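打印本页 | 用电子邮件发送

Tekel 自助步行导览机 使用手册
第四章 出发前的设置与路线载入

本章适用于在 Jedent 老城区各领取点租用的导览机，也适用于自行购买后首次使用的机器。第一次使用者请按顺序做完 4.1 至 4.6。已经走过一条路线、只想换另一条的游客，可直接从 4.3 开始。

4.1 领取与核对

1. 在领取点出示预约短信或预约编号。没有预约的，现场登记姓名和手机号即可，押金为 152 元，刷卡或现金均可。
2. 打开收纳袋，核对下列物品：导览机一台、挂绳一条、有线耳机一副、充电线一条、折叠地图一张。
3. 看机身背面的编号是否与租用单一致。不一致时请当场更换租用单，离开柜台后再报，退押金时会多一道手续。
4. 检查屏幕有无裂痕。发现旧伤请让工作人员在租用单上注明。

注：耳机为一次性耳塞套，可以多要一副备用。自带耳机须为圆孔插头，导览机不支持蓝牙耳机。

注：儿童机的外壳较厚，菜单只保留播放、暂停、音量三项，路线须由成人在家长菜单中事先选好。家长菜单的进入方法见第七章。

4.2 开机与语言

1. 长按右侧电源键三秒，屏幕亮起后松开。
2. 出现语言列表时，用上下键选择，按中间的圆键确认。中文有普通话和粤语两种配音，字幕统一为简体。
3. 机器会询问是否打开字幕。在市场、码头等嘈杂地段步行时，建议打开。
4. 输入日期和时间。日期不准会影响开放时间提示，请勿跳过。
5. 调节音量。默认音量为 70，戴耳机时偏大，多数人调到中间位置比较合适。

注意：语言选定后，路线中途也可以更换，但当前讲解点会从头播放。
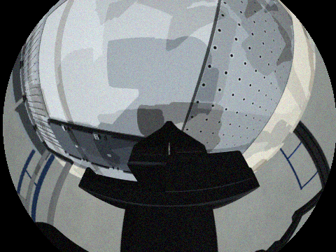

如果开机后一直停在启动画面，先接上充电线等五分钟，再长按电源键重新开机。仍不能进入时，拨打租用单上的服务电话，不要自行拆开后盖。后盖螺丝处贴有封条，封条破损不退押金。

4.3 选择路线

导览机内置四条路线，长短不同，可以在主菜单“路线”一项中查看。

路线一：老城门到钟楼。全程平路，中间有三处公共长椅，适合带老人和小孩的家庭。慢走两个小时可以走完。

路线二：Datutton 河岸。从渡口开始，沿河走到旧海关，再折回面包房街。傍晚走光线较好，但河岸南段没有路灯，12 月天黑得早，请在下午三点以前出发。

路线三：Yang 氏宅院与周边巷子。宅院内部另收门票，导览机押金和门票无关，也不能互相抵扣。宅院每天最后入场时间为闭馆前四十五分钟。

路线四：山顶步道。台阶多，推婴儿车和使用轮椅的游客不能通行。雨后石阶很滑，请穿防滑的鞋。

选择步骤如下：

1. 在主菜单按圆键进入“路线”。
2. 用上下键移到想走的路线，停留两秒，屏幕会显示全长、讲解点数目和预计时间。
3. 按圆键确认。机器会问从哪个讲解点开始，默认是第一个。
4. 想从中途加入的，选“附近的讲解点”，机器会按定位给出最近的三个。
5. 确认后屏幕出现箭头和距离，表示路线已载入。

注：四条路线共有 76 个讲解点，其中有几个为两条路线共用。已经听过的讲解点会标上对勾，下一条路线走到那里时自动跳过。想再听一遍，按住圆键不放即可。

注：预计时间按中等步速计算，不含吃饭、购物和进馆参观。打算在 Datutton 河岸吃午饭的，请自行加上一个半小时。

4.4 定位校准

老城区巷子窄，两边墙高，定位有时会偏到隔壁一条街。出发前做一次校准，路上会省去很多麻烦。

1. 走到开阔处，例如领取点门前的广场。站在屋檐下或拱廊里校准无效。
2. 在主菜单选“设置”，再选“定位”，再选“校准”。
3. 把机器平放在手掌上，屏幕朝上，原地慢慢转一圈。
4. 屏幕显示“完成”后，看箭头指向是否与街道方向一致。
5. 不一致时重做一次。连续三次都不一致，请回领取点换机。

小心：校准时请站在人行道内侧。广场东侧有电车经过，转身时不要退到轨道上。

小心：机器挂绳设有安全扣，用力拉会松开，请不要把扣子打成死结。小孩佩戴时，挂绳应从单肩斜挎。

进入讲解点十五米以内，机器会振动一下，然后自动开始播放。不喜欢自动播放的，可在“设置”中改为手动。改成手动后，到达时只振动不出声，需要按圆键才播放。雨天戴手套操作不便，还是用自动方式好。

4.5 加入自选停留点

除了内置讲解点，每条路线最多可以再加八个自选停留点，用来标记餐馆、洗手间、集合地点等。结伴出游而又分头走的，最好每个人都把集合地点加进去。

1. 在路线画面按左键，打开“停留点”。
2. 选“新增”，然后选“用当前位置”或“输入编号”。
3. 输入编号时，参照折叠地图背面的编号表。例如旧海关广场的编号是 2502。
4. 输入完毕按圆键，屏幕显示地点名称。名称不对时按左键退回重输。
5. 在“提醒”一栏设定时间。到时间而人还没到，机器会每隔五分钟振动一次，直到按下任意键。

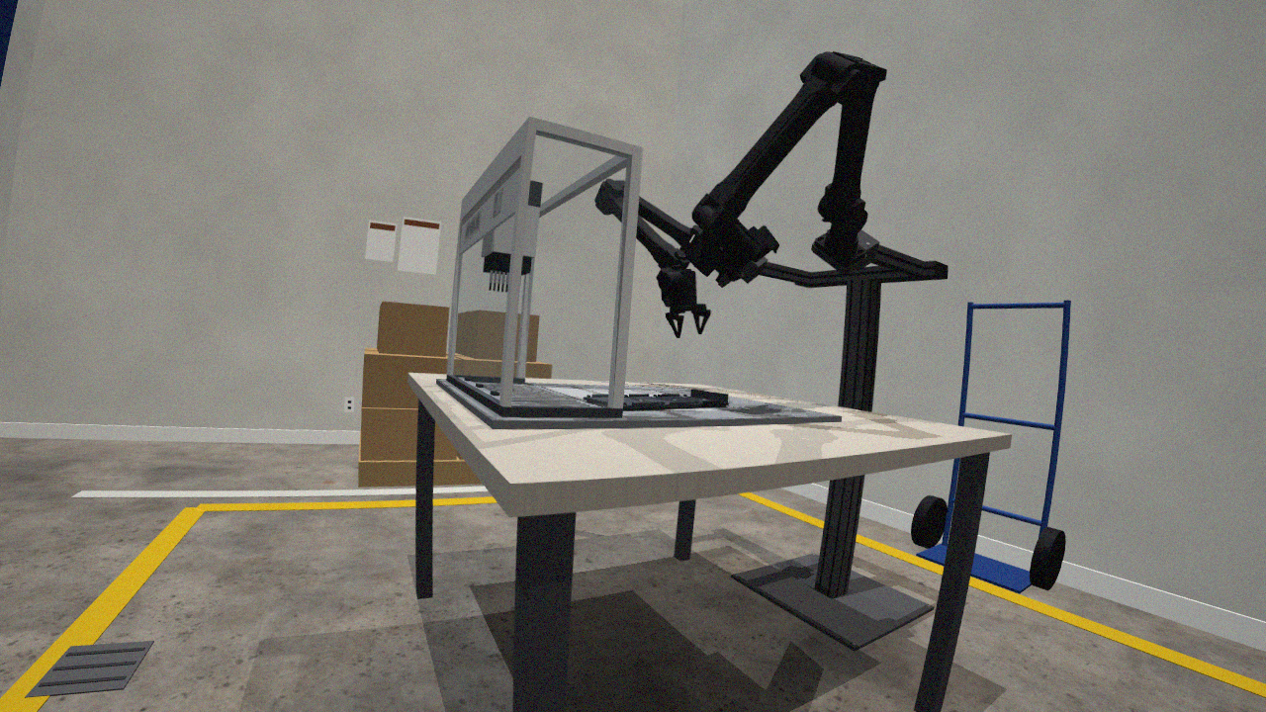
6. 重复以上步骤，加完后选“保存”。未保存而直接关机，自选停留点会丢失，内置路线不受影响。

注：停留点按加入的先后排列，机器不会替你重新排顺路的次序。加之前最好先在折叠地图上用笔画一下，免得走回头路。

注：两台机器之间可以互传停留点。两台都打开“传送”画面，背靠背放在一起，等提示音响过再拿开。传送期间讲解会暂停。

注：洗手间的编号以 W 开头，地图上用蓝色方块表示。钟楼后面的一处正在修缮，地图尚未更新，请改用市场二楼的。

4.6 电量与中途休息

充满电可连续使用九个小时，开字幕时会短一些。气温低于零度时耗电明显加快，冬天请把机器放在外套里面，只让耳机线露出来。

1. 出发前看屏幕右上角的电量格，少于三格的，请先在领取点充电或换机。
2. 停下来吃饭时，按一下电源键让屏幕熄灭。这时定位停止，路线进度保留。
3. 重新上路时再按一下电源键，等箭头出现后再走。
4. 电量剩一格时，机器会提示保存进度，选“是”。
5. 保存后可到任意领取点换一台充好的机器，工作人员会把进度转过去，不另收费。

四个领取点都可以充电和换机：老城门、渡口、Yang 氏宅院售票处对面、钟楼广场。山顶没有领取点，走路线四的游客请在山脚检查电量。渡口领取点中午休息一小时，换机请避开这段时间。

注意：机器可防小雨，不可浸水。掉进水里后不要开机试用，也不要充电，擦干外表后送回领取点。

注意：请勿把机器留在汽车仪表台上。夏季车内温度过高，会触发保护性关机，要放凉后才能再次启动。

4.7 常见提示及处理

“没有信号”：走到巷口或广场，等一分钟。讲解内容存在机器里，没有信号也可以手动播放，按讲解点编号输入即可。

“偏离路线”：已经离开路线超过一百米。按圆键，机器会给出回到路线的走法；想继续闲逛的，按左键关闭提示，半小时内不再出现。

“景点已关闭”：按输入的日期和时间，该处现在不开放。外部讲解照常播放，内部讲解跳过。如果门口明明开着，请检查日期是否输错。

“存储已满”：自选停留点和录音备忘过多。到“设置”里的“我的内容”中删除几条旧的。

“请归还”：距归还时间还有三十分钟。可以在任何一个领取点归还，不必回到原处。超时归还按小时从押金中扣除，收费标准印在租用单背面。

归还时请把耳机取下带走或投入回收箱，折叠地图可以留作纪念。自选停留点和录音备忘在归还后立即清除，需要保留的请先在柜台导出到自己的手机。

下一节：第五章 讲解内容的播放与收藏

本章修订：Kyung-tae Ryu　2025年9月13日

联系我们 | 版权所有 Tekel 导览服务 | 返回页首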